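# Winley handheld gripper pair: a buyer's review

I bought two pairs of the Winley handheld grippers for our group in September, after a month of going back and forth over whether the money should go to a second arm instead. This review is for anyone doing the same sums. It covers the hardware, what it costs to keep running, and what I would order differently.

**Price.** A pair came to 600 before tax and 648 with it. The Kuruc set I had been quoted was 1000 a pair. The Kuruc has a better trigger and a metal body, and if you only need one pair it may be worth the difference. We needed two, so the choice was easy.

**What the price leaves out.** Budget for these separately:

- spare finger pads
- a second set of printed marker faces
- power strips and long cables, more than you think
- a hard case (the box it ships in will not last)

I forgot the cables and had to put in a second order. Shipping on that one cost more than the cables did. If your purchasing office works by the quarter, as ours does, get everything onto one form.

**Build.** The body is plain white plastic, light enough for a long session. One trigger arrived stiff. Winley replaced it without argument, but the swap took two weeks, and that is the main reason I'd tell anyone to buy a spare unit up front. The manual is short and skips calibration almost entirely. Štefánia Baláž at Pustanholm sent me her own setup notes, and those got us going -- ask your dealer whether they have something similar.
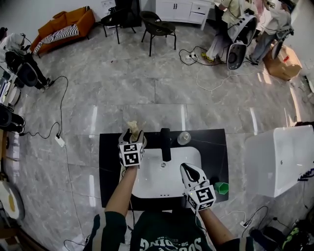
Floor space should be a line in the plan as well. We had money set aside for grippers and none for furniture, and a household task needs something to work on. A mock bathroom takes up real room once you have a black countertop with a sink and faucet set into it and a white bathtub next to that, and people still have to get around it with equipment of their own. Cable runs across the tile are part of the same problem, so price floor covers before you sign off. The marker cubes sit on top of each gripper and add some bulk, so allow for that if you are choosing a countertop with a tall faucet.

**Grip.** Fine on cloth and sponges. Poor on anything slick and heavy, such as a full shampoo bottle. Cluletti sells softer pads that fit with a little trimming, and I would put a set on the first order.

**Verdict.** Good value at 648, less so if you have to pay for rush shipping on parts. I'd buy them again, with one spare unit and the extra pads. The second arm is back on the list for next year.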